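Notes > Kitchen table > Letter writing

I have been back at writing real letters since December and I can't get over how much I love it! It started with a pen pal in Altska who sends me four pages at a time, both sides, with the margins full of afterthoughts. I'd forgotten how good it feels to find a fat envelope in the mail and save it until the coffee's ready.

My setup is simple. A pad of 100 sheets, a blue pen from Ristell (smooth, never blobs) and whatever stamps the post office has that week - I always ask for the bird ones.

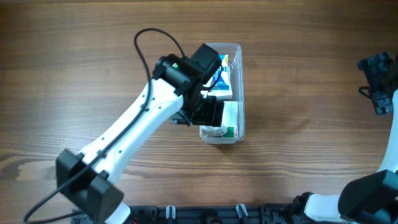
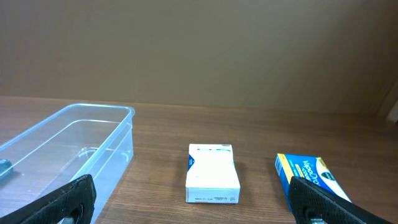
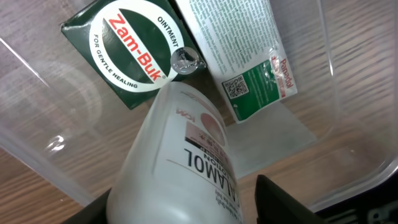 Posted by Kurniawati Simanjuntak in Letter writing | 5 comments

The hardest part is the first line. I used to open with the weather and then stall. Now I start with the last thing that made me laugh, even if it's tiny, and the rest comes running after it. My letter last night was 486 words before I even got to the news about my sister's new apartment!

Don't copy it out neatly, either. Cross things out, draw an arrow, squeeze a PS up the side. My pen pal's crossed-out bits are some of my favorite parts - I hold them up to the window and try to read them.

Next up I want to try sealing wax. The green or the dark red?

Contact | Copyright Kurniawati Simanjuntak | Back to top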